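Home | Shop Floor | Get Involved | Find Us | Contact

Two Sorters Wanted at Grabner

Hi! I run the back room at Grabner, the secondhand shop in Mirkovlow, and I'm looking for two people who like picking through odds and ends. If you're the kind of person who can't walk past a junk drawer without straightening it, please keep reading.

The job is small stuff. Clothes and books go to a different room (thank goodness), and what lands with me is everything that was at the bottom of somebody's box: cups, toys, trays, bits of plastic that belong to something else. It gets tipped into metal bins, and you take it out again piece by piece and decide where it goes. Kitchen shelf, toy shelf, parts tub or trash. I'll show you how I do it, and if you have a better way I'm all ears!

It's two shifts a week, mornings, starting June 1... sorry, old flyer, we start as soon as I find you. You'll be on your feet for most of it and you'll be lifting a bit. Gloves and coffee are on us. You need to be 21 or over for the insurance, and no experience is needed, though a good eye for what kids like to play with would make me very happy. We get some 300 small items in a busy week, mostly after the Tirkasia yard sales in May, so it does pile up. 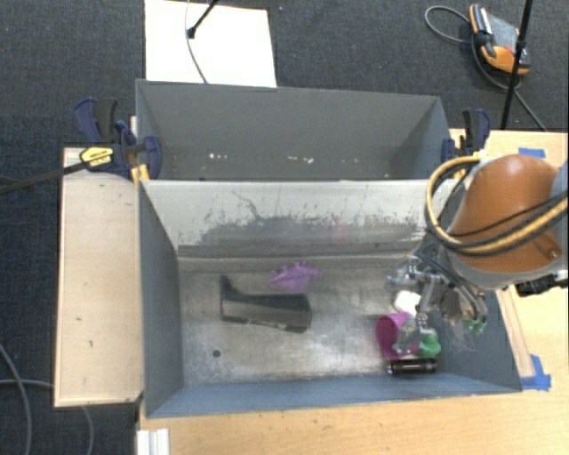

Do I have to know what everything is?

Most of the time a good guess is fine. Cups and toys are easy, and anything that stumps you goes in the mystery tub, which I go through myself with a sandwich at lunch.

To apply, come by the counter and leave your name, or drop a note in the Grabner mailbox by 7th June. A few lines about yourself is plenty, I don't need a resume. Tell me which mornings suit you and the best thing you ever found in a box of junk.

Recent posts
Toy shelf restocked
Prusudari bus stop moved, how to reach us now
Tirkasia yard sale drop-off hours
We need more hangers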